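Sorting Bottles at the Bench: Fulgencio Quezada on Caps, Labels and Clear PET

Fulgencio Quezada has run the intake bench at Werkthorpe for two years. The bench handles drink bottles only, collected from offices and break rooms, and its output goes to Biltero, which buys baled PET by color and grade. In February the bench logged 2461 bottles. Quezada keeps the log himself, in a spreadsheet with one row per batch.

He is particular about the surface the bottles are sorted on. "White, always," he said. "On a gray table a clear bottle and a faint blue one look the same. On white you can see the tint at the base, where the plastic is thickest. That is where I look first."

The base matters for another reason. Most drink bottles have either a lobed base or a plain ridged one, and the lobed type usually held something carbonated. Quezada does not sort by this, but he uses it to guess how stiff the wall will be when the bottle goes to the press. "Carbonated bottles push back," he said. "The water bottles fold if you look at them."

Color is the first split. Clear goes in one stream, green in another, and anything tinted is held until the end of the batch. Biltero accepts a small share of light blue in the clear bales but no green at all. Quezada said green is the easiest to catch and causes the most trouble when it is missed, as a few bottles are enough to tint a whole melt.
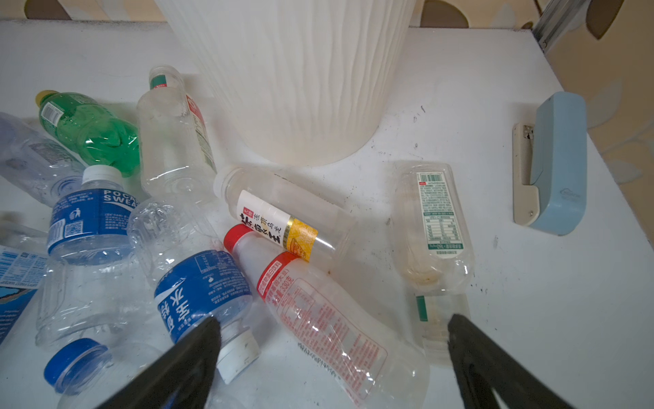
Caps are the second question. Werkthorpe's rule is that caps come off at the bench and go into their own container, whatever their color. "The cap is a different plastic from the bottle," Quezada said. "It floats and the bottle sinks, so the plant can separate them in a tank. But a closed cap traps air, and the bottle won't flatten. I would take an uncapped bottle over a capped one every time."

Labels are less settled. Full sleeves have to be cut off, and the bench has a hooked knife for that. Partial wraps stay on if they are paper or thin film, and the wash line removes them. Quezada would prefer to strip everything, but he timed it on a batch of 213 bottles and the extra step nearly doubled the hours. The partial wraps have stayed on.

He does read them, though. Imported bottles are common in the office collections, and he looks for the material code or the disposal symbol before anything else. "Text in a language I don't read is no problem," he said. "The triangle with the number is the same. If I can't find one on the label, I turn the bottle over and check the bottom."

Wilson Grajales, who works the press, joined for part of the conversation. His concern was what arrives mixed in with the bottles. Office collections bring desk items along with them: pens, binder clips, staplers. "A stapler is steel and springs," Grajales said. "I don't want that under the plate." Anything that is not a bottle is set aside at the bench and returned to the collection point if it still works.

The two disagree on batch size. Grajales wants larger loads so the press runs fewer cycles. Quezada prefers to spread out a few bottles at a time, lying down, with space between them. He said that standing bottles hide one another and that a heap hides the labels. "With a small group I can turn each one once and be finished with it."

The bin he uses on the table came from Chukwu. He chose it for its tapered sides, which let the empties stack inside one another when the shift ends at 4 p.m.

Werkthorpe plans to raise intake to 3000 bottles a month when the Murkura building joins the collection route. Quezada has asked for a second white table before then. Grajales has asked for a wider press door. Neither request had been answered at the time of the interview.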